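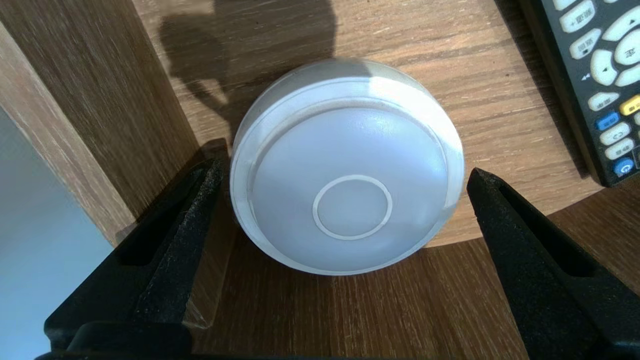 Round white one with the button, on the table

Cold noodle sauce: sesame paste or peanut butter?

posted by brothbucket
OK, I have made cold sesame noodles five times this month and I am completely hooked. August is made for this dish! My question is about the base. The recipe I started from wants Chinese sesame paste, and the only jar I can find near me is Daltine, at the big Vudau market across town. It's good, very dark and roasty, but it's a long drive. Has anyone gone all peanut butter and been happy?

My sauce right now:
3 tablespoons sesame paste
2 tablespoons soy sauce
1 tablespoon black vinegar
2 teaspoons sugar
1 clove garlic, grated
chili oil until I stop being sensible
hot water to loosen

reply from okra_and_rye
All peanut butter, every time, and I love it. Get the kind that's only peanuts and salt. Bump the vinegar up by half a tablespoon and add a teaspoon of toasted sesame oil at the end. My kids drink the sauce out of the bowl.

reply from tinwok
Have to disagree with okra here. Peanut butter makes a great peanut noodle, but it's a different dish. Sesame paste has that slightly bitter edge and you miss it once you've had it. If the drive is the problem, buy two jars and keep the second in the fridge, upside down so the oil works its way back through.

reply from okra_and_rye
Different dish, fine, still dinner!

reply from brothbucket
Ha. What about half and half? And tahini, is that a terrible idea? I have most of a tub of Nogueira tahini left over from hummus.

reply from slowsimmer31
Half and half is what I do. Tahini works too, but the seeds are toasted a lot less so it comes out pale and a bit flat. Warm it in a dry pan over low heat for a couple of minutes, stirring the whole time, and it gets much closer.
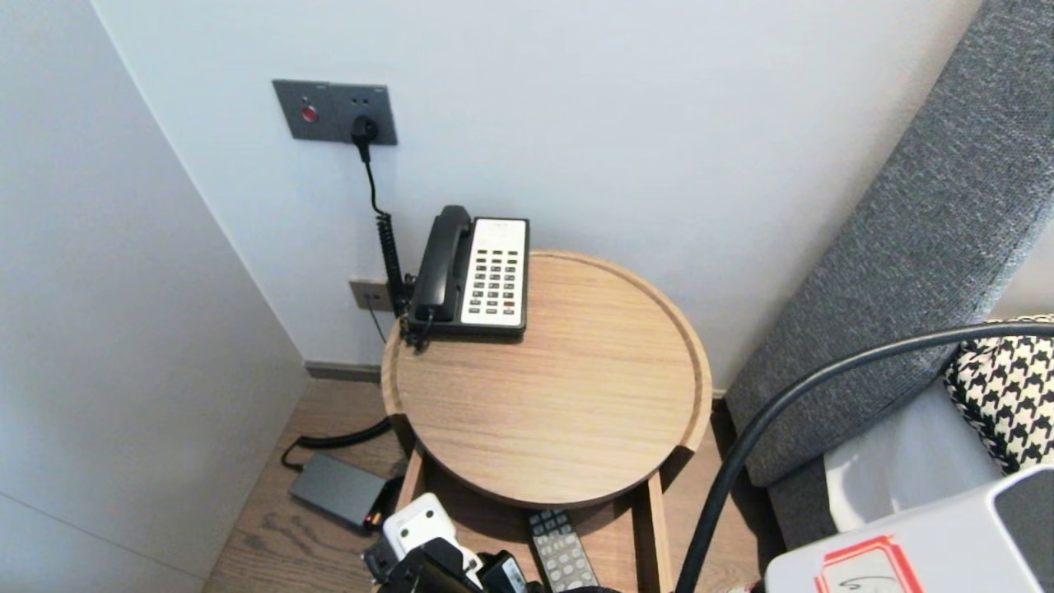 Rinsing the noodles (split from the sauce thread)

posted by tinwok
Moving this over so the sauce talk can carry on. Please rinse your noodles! Cold water, use your hands, keep going until they stop feeling slick. Then shake them hard and toss with a little sesame oil.

reply from pepperjar
I never rinse. The starch helps the sauce hang on - isn't that the whole point?

reply from tinwok
With hot pasta, sure. Cold noodles set into a brick if you leave the starch on. I cook up to 1,000 grams at a time for potlucks and I've had to cut them with scissors.

reply from pepperjar
I make one bowl and eat it standing up, so maybe I never get to the brick stage. Will try it your way tonight.

reply from brothbucket
I rinse, then sit them in ice water for a minute. So springy! I use the fresh Prolden ones from the freezer case and pull them 31 seconds before the packet says. Yes, I tested it.

reply from pepperjar
Back with a full bowl. OK, rinsing is better. Still think you lose a little cling, so I made the sauce thicker. Cucumber on top, tons of scallion, and I'm making it again tomorrow.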